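4. Safe working at the bench

4.1 Scope

This section sets out the rules for operating a table-mounted robotic arm at any Skillura training site, including the Curkanton workshop. It applies to staff, trainees and visitors. It is to be read together with Section 3 (Mounting and power) and does not replace the arm manufacturer's own instructions. Where the two differ, the stricter requirement applies.

4.2 Before switching on

1. Confirm that the base clamps are tight and that the table does not rock.

2. Clear the table of tools, cups, paper and any object that is not part of the task.

3. Place the work mat flat, well inside the reach of the arm. The mat marks the working area. Objects to be handled shall be placed on the mat and nowhere else.

4. Check each cable by hand along its full length. A cable fitted to a moving joint must have enough slack for the joint to turn fully, but must not hang where the fingers of the gripper could catch it.

5. Check that the camera bracket is secure and that the lens is clean.

6. Test the emergency stop. Record the result in the bench log with the operator's initials.

CAUTION: Do not use the arm if the emergency stop has not been tested that day.

4.3 Handling soft and light objects

Footwear, cloth and thin plastic goods change shape when gripped and may slide on the mat. The following steps apply to all such items.

1. Lay the object flat and steady it before leaving the working area.

2. Set the speed limit to 3 on the Marras control panel. Higher settings are reserved for rigid parts.

3. Bring the gripper down from directly above the part to be held. Sideways approaches tend to push a light object off its mark.

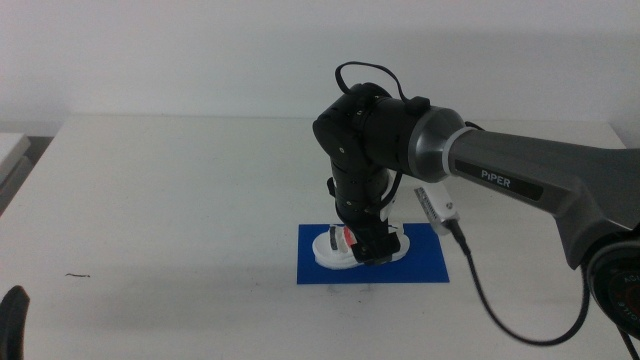

4. Close the fingers in small stages. Straps, loops and thin edges should be held with the least force that will keep them in place.

5. Lift slowly and pause before any sideways movement. If the object swings or slips, lower it to the mat and start again from step 3.

NOTE: A raised rim or sole edge may hide the fingertips from the wrist camera. The operator shall confirm the grip by eye from outside the reach line before lifting.

4.4 Conduct during operation

No person shall reach into the working area while the arm is powered. This includes reaching in to straighten an object, move a cable or retrieve a dropped item. The arm must first be stopped and the panel must show HOLD.

Where two arms share a table, both shall be stopped before anyone reaches in. Each arm shall have its own named operator.

CAUTION: An arm that is standing still may be waiting for its next command. Treat it as moving until HOLD is shown.

4.5 Service and records

The grip force check shall be repeated every 100 hours of use. The wrist joint shall be inspected by Clurken service staff at 4000 hours, or each December, whichever comes first. Faults are to be entered on Form 71 before the end of the session, and the arm shall stay switched off until the form has been signed.

Requests to depart from any rule in this section must be made in writing to Rizwan Rind, Bench Safety Officer. Training records are held by Gianni Rizzi and may be inspected on request.

Last updated: Sunday, February 27, 2022

We use cookies to keep this manual working properly. By continuing to read, you accept our use of cookies. Manage settings

© Skillura. All rights reserved. Contact us | Back to top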